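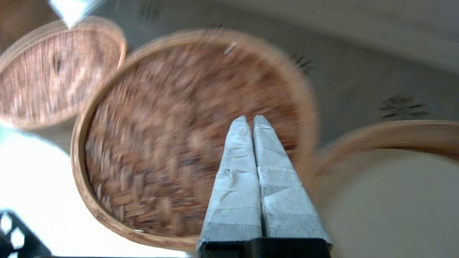

Hi all,

Thanks for the link, I'd missed the Friday hearing completely! So Mebrat Tilahun got a $500 fine and 18 hours of community service for sitting on the Rurko barge. I was expecting a lot worse, with the company's lawyer going on about lost wages and all that.

I did love her in Laltora (the first season anyway, the second one dragged), and it's nice to see she meant all that stuff she used to say in interviews.

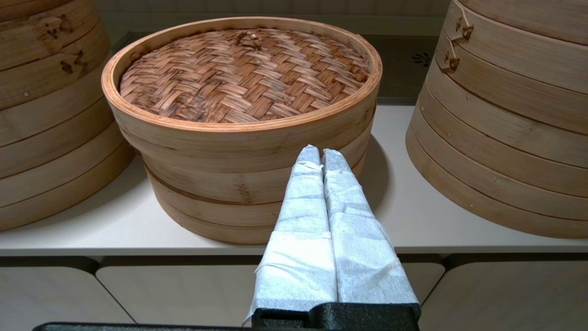

Does anyone know if the other people who went aboard with her get the same deal? The Navodwood paper only talks about her, of course. I'd chip in for their fines if there's a fund.

On Fri, Botha wrote:
> Judge was pretty easy on her, I thought. She came out
> smiling and called it a good day for the river.
> The petition is at 1166 names, by the way.
> Rurko wanted 10 days in jail!! Anyone still need
> to sign? I have the paper copy until the end of June.

Put me down, Botha. I'll come by and sign it.

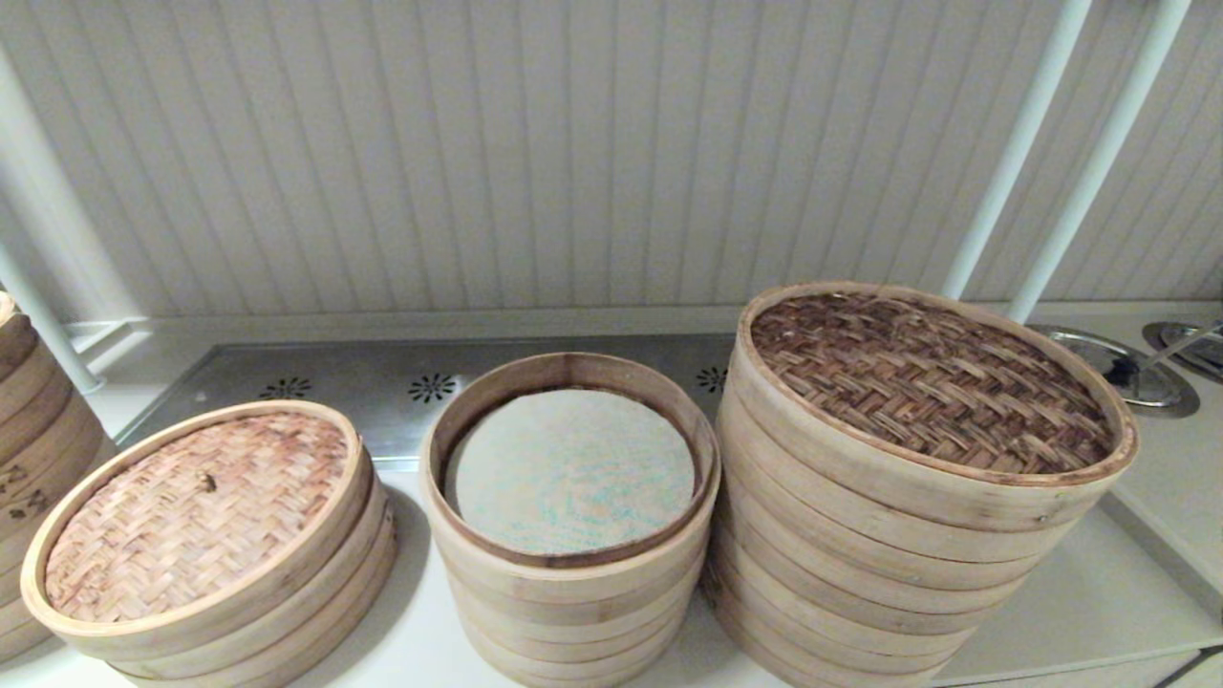
Stacks of bamboo steamers on the counter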